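Notebook, 8th September
Kitchen set, dish loading, second week

Okay, so I finally got a full day on the dish task without anything important falling over, and I want to get this down while I still remember which settings we were on.

Where we are: 117 usable episodes as of this evening, out of the 3,000 we promised Beltetti by the end of the season. I know, I know. But the first week was nearly all setup, and the pace today was way better than anything before it. If the next stretch looks like this afternoon I'll stop waking up at night doing division.

Biggest change today was splitting the task. Up to now one episode meant picking something up at the sink, carrying it over, putting it in the rack and backing off, all in one go. It sounds natural (it's how you'd do it at home!) but when I went through last week's recordings, most of the throwaways died in the final few inches. The pick was fine, the carry was fine, and then the plate caught on a tine and the whole thing went in the bin. So now the carry and the rack part get their own start and stop marks, and a bad ending doesn't cost us a good beginning. Trirnex takes the extra marks without complaint, you just have to press the pedal on the way past. I forgot twice before lunch and had to put the marks in by hand.

I also did a batch of rack-only runs, with the gripper starting already down near the tines. These are short and kind of fun. You get into a rhythm with them, and I think that's a problem too: by the end of the batch I was doing the same little wrist turn every single time, and I don't want a model that only knows my wrist turn. From tomorrow, whoever is driving should swap out after 20 minutes, even if it's going great. Especially if it's going great!
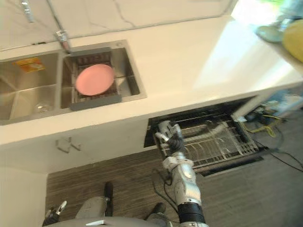 Lag on the left side is back, by the way. Not terrible, but I could feel it whenever I moved both arms together, like stirring something thick. I restarted the Acuña controller and that cleared it for maybe an hour, then it crept in again. I've tagged everything recorded after the restart so we can compare later. If the timestamps drift, please don't try to fix them in the files. Leave them alone and tell me, I'd like to see the raw ones first.

Things I noticed while driving, in no order:

Approaching a plate from the rim side is much easier than coming straight down on it. Coming down, you think you've got it and you've got air.

Slow is worse than medium. When I try to be careful I stop and start, and the recordings look like somebody parking a truck. Pick a speed and stick with it, even if you miss.

Glasses are still my least favorite. Depth goes all strange on clear stuff and I end up driving by feel. I'd say keep glass runs in their own folder until we know whether the depth data is worth anything.

Misses followed by a second try are good! Keep them. I threw a bunch away last week and I'm annoyed with myself, those are exactly the ones where it could learn to recover. Only toss an episode if the recording itself is broken or you had to reach in with your own hand.

On lighting: afternoon sun makes the counter really bright and the exposure wanders. I left the blinds alone on purpose. Sitness wants this running in normal kitchens, and normal kitchens get sun. But write the time of day in the note field, please, half of mine from last week are blank.

Rejected 76 episodes in total so far, counting the ones from before the split. I want to go back through those with the new marks in mind, because I bet a decent share have a perfectly good pick in the first half. Probably a boring afternoon's work for whoever loses the coin toss.

For tomorrow: swap the gripper pads on the right arm (they're getting shiny), copy today's folder to the second drive before starting anything, and shuffle where the dishes start out. I kept putting things back in the same spot without thinking. Also move the pedal closer to the chair, my ankle is killing me.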